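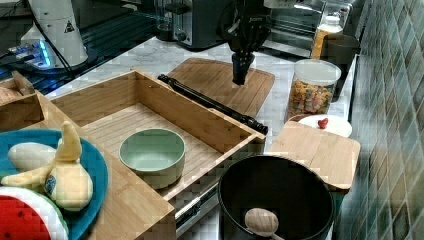
Minutes of the Pungate Street Residents' Association, December 13, 2019, in the back room of the Symonenko bakery. The meeting opened once the radiator had been argued with. Torquil Ritchie took the chair and asked that everyone keep to the agenda, which he then left for a while to discuss kitchens. He is still after a countertop with a white marble pattern and a sage-green bowl to put on it, and wished this recorded. It is recorded. Present: 12 members, plus one man who had come in for rye bread and stayed until item 3.

1. Minutes of the October meeting
Approved, with one correction. The word "shouting" in item 4 is to read "discussion."

2. Parking
The city has replied to our letter about the loading zone. The reply thanks us for our letter. Mrs. Brirnatitz proposed writing again in a firmer tone. Mr. Ritchie asked what was wrong with the tone of the last one, having written it. The vote was six in favor of firmness, four against, two eating.
Action: Mrs. Brirnatitz to draft. Mr. Ritchie to see the draft before it goes, and to change no more than the commas.

3. Winter potluck
The sign-up sheet has 20 names on it and nine of them are bringing potato salad. A motion to limit potato salad failed for lack of anyone willing to go first. Paper plates will be bought this year – last year's plan for everyone to bring their own left us with 6 plates and a saucepan lid.
Action: plates, napkins, one dessert of any kind.

4. Snow removal
Sestus, the contractor, has quoted $300 for the season, not including the alley. The alley is where the snow goes. Members felt this should have come up sooner. It was pointed out that it did come up, under item 4 in October, during the discussion.
Quote accepted, alley to be negotiated.
Action: Mr. Ritchie to telephone Sestus and be pleasant.

5. Other business
The lost glove from the summer yard sale is still on the notice board. It is a left. The street tree outside number 12 continues to lean – no change in direction.
A question on whether the association needs a logo was held over to the next meeting, as it has been since the spring.

Next meeting to be announced once the bakery confirms the room. Bring a cushion.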